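BEDETSTEAD, November 2023 - Dramo is recalling the firmware on 147 of its two-jawed kitchen grippers after a fault that left the tool unwilling to let go of small pieces of trash.

The trouble first showed up in July. Given something soft and crumpled, the jaws closed as they should, reached the bin, and went on holding. Testers were told to wait 16 seconds. Several reported waiting a good deal longer, out of politeness.

"We spent two years teaching it not to drop things," said Mieke Geerts, head of product safety at Dramo. "In that respect it has been a success."

Engineers at Mavent, who reviewed 1,074 logged grips, traced the fault to a pressure reading that treated a soft object as one about to slip. The harder a user tried to open the jaws, the more firmly they closed. No injuries have been reported. One tester, Roald Sjöberg, lost a tea towel.

Owners should stop using the gripper near a lit stove and keep their fingers out of the jaws until the update is installed. The update is free and needs no tools. Pulling is not recommended.
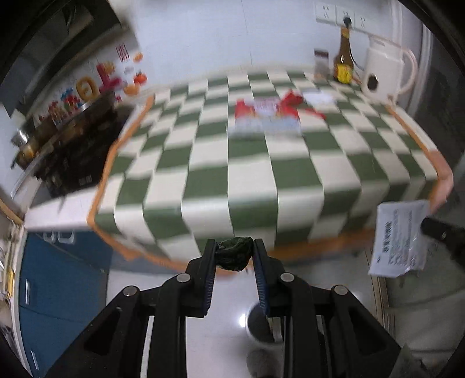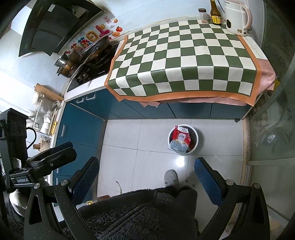
Gripper work in a home kitchen, with the jaws closed on an object (first photo) and open (second photo).

Press contact: Torunn Eide, Dramo, Bedetstead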